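Toft Evening Kitchen: Course Handout 3
Bread Doughs for Beginners

Welcome back! Last session we mixed and rested. Tonight we get our hands right into it, and by the end you'll have a soft white loaf to take home (and, I hope, a strong urge to make another one before October is out).

Read through the whole sheet before you start weighing. Flour goes in first, then the salt on one side and the yeast on the other. The water should feel like nothing much on your wrist, neither warm nor cool. 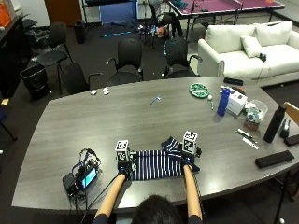
1. Mixing

Tip in 2 cups of the bread flour from the Felitz bin, stir in the salt and yeast, then pour in the water a bit at a time. It will look like a shaggy mess. Good! Keep going until there's no dry flour left at the bottom of the bowl, scrape down the sides, cover it and walk away for a while. This rest does a lot of the work for you.

2. Kneading

Push with the heel of your hand, fold back, quarter turn. Push, fold, turn. Don't throw extra flour at it the moment it sticks, because a wet dough makes a lovely open crumb and it gets less sticky as you go.

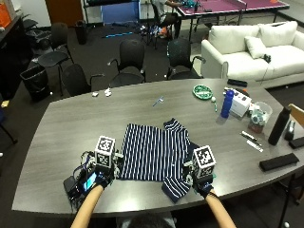 You'll feel the change under your palms after a few minutes, and it's my favorite part of the whole course: the dough goes smooth and springy and starts to push back. Pinch off a small piece and stretch it between your fingers. If you can see light through it before it tears, you're there.

3. First rise

Oil the bowl lightly, turn the dough over once so the top is coated, and cover. Go by size and forget the clock. A cold kitchen can easily add an hour.

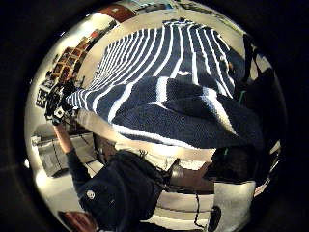

Striped knit, navy and white

4. Shaping and baking

Press the dough out gently, roll it up snug, pinch the seam and set it seam side down in the pan. Let it rise again until it just peeks over the rim. Bake until deep golden, then tip it out and knock on the bottom. You want a hollow sound! 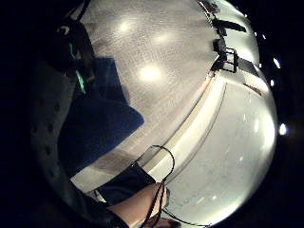
Forearm with black cuff and cable

For next time: bring a clean jar with a lid, 3 tablespoons of whole wheat flour and your notes from tonight. We're starting sourdough!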